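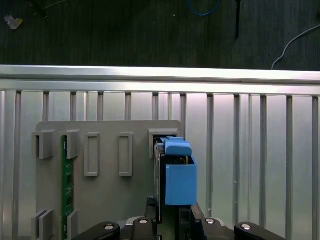 Valtwood Community Football: progress report to the Jaltness Fund, January

3 comments | 24 shares

The under-14 girls' side has now played seven league games, with five wins. Training has moved to the Trarnano ground while the Valtwood field is drained and reseeded. The contractor, Prins, finished the drainage trenches before the break. Seeding has to wait for warmer soil, so we do not expect home games before April.

Registration stands at 24 players, up from last season. We planned for two coaches and have one qualified so far — the second is partway through the course and helps at practice under supervision.

Spending is close to plan. Bus hire to away games cost 300 more than budgeted, mostly on account of two rearranged fixtures. We covered it from the equipment line and have put off buying new portable goals until summer.

We ask the fund to move the field completion date from March to April. The remaining payment to Prins would move with it. The next report will include the final league table and the drainage inspection.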